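Dalta hand-held grippers (pair), review after a winter of bathroom tasks
Posted December 2019
Rating: 2 out of 5

Short version. Good grip, good pads, bad cable, and one fault that bit me. Literally. Read the part about the jaws before you buy.

We collect demos for household robot work. Person holds a gripper in each hand, does the chore, the recording goes off to train an arm. Our stuff is all bathroom: open the cabinet, put soap away, wipe the basin, that kind of thing. Bought the Dalta pair from Bandara, who are the only reseller that answered the phone. Shipping was fast, box was fine, manual is a folded sheet and half of it is about the charger for a different model.

First weeks, no complaints. Light enough to work sitting down on the floor, which matters a lot when the job is a low cabinet door. Trigger is smooth. Tracking off the marker cubes was solid as long as you didn't bury one behind your own arm.
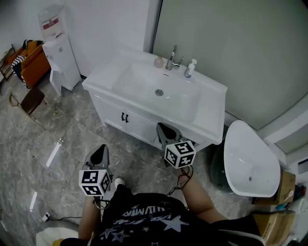
Then the right hand one started sticking. Squeeze, jaws close, let go, jaws stay closed. Not every time. Worst kind of fault, you can't show it to anybody when they ask. I'd be pulling on a door handle, release, and the whole cabinet door comes with me. Did that enough times that a hinge screw backed out.

Then the bad one. Went to free the pads with my fingers, trigger fully released, and they let go, opened a little and snapped shut again. Caught the side of my thumb. Blood blister, nothing worse, but it was a spring with nothing holding it back and there is no stop and no lock anywhere on this thing. Nothing on the sheet about it either. If you have kids doing the pick and place tasks at a demo day, dont.

Took it apart. Four small screws, then a clip that does not want to come off. The return spring hooks over a plastic post and the post had worn a groove, so the hook rides up and hangs, then drops when you bump it. That is the whole fault. A bit of metal there instead of plastic and I would be writing a much nicer review.

Second problem, the cable. It loops off by the marker and back over your arm and there is no strain relief, it just goes into the body. Bend it wrong and you lose the recording. No beep, no light, nothing. We logged 2,746 takes on this pair and had to throw out 438 of them, nearly all dropouts that we only found at playback. That is a lot of soap bottles moved for no reason. Tape helped. A loop of tape on the sleeve, slack at the wrist, tape again above the elbow. Bare arm is worse, it peels when you sweat.
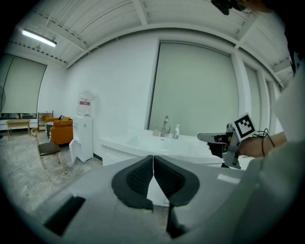
Pads are the one part I'd buy again. The textured rubber holds a bottle without crushing it and does ok on a smooth metal lever. Cleans up with plain dish soap. We switched hands on a couple of long days and both sets wore the same.

Support. Wrote to Dalta in February with pictures of the groove. Got a ticket number. Got a survey about the ticket. Bandara were better, swapped the right unit, didn't ask for the old one until later. The new one has the same plastic post. It went 100 takes before it hung the first time, so I'd call that a design problem and not a bad unit.

What we do now, if you're stuck with a pair like I am:
Check the release before each session. Squeeze and let go a bunch of times with nothing in the jaws. If it hangs once, bench it.
Never free the pads with fingers. Use a spoon handle, a pencil, whatever.
Dab of dry lube on the post. Not oil, it gets on the pads and then nothing grips.
Play back one take early, before you've done the whole morning.

Compared to the Grundencombe set we had before: Dalta is lighter and the view from the gripper is much wider. The Grundencombe never pinched anyone though, and its cable screwed in. Heavier, ugly, slow trigger. I'd still hand that one to a new person first. Our other site in Borville kept theirs and I get to hear about it alot.

Two stars, both for the pads and the weight. Would go up to four with a metal post and a real cable clamp. If they ever fix it I'll update this. Anyone who found a spring that fits, please post the size, mine is nearly done and Bandara doesn't sell them seperately.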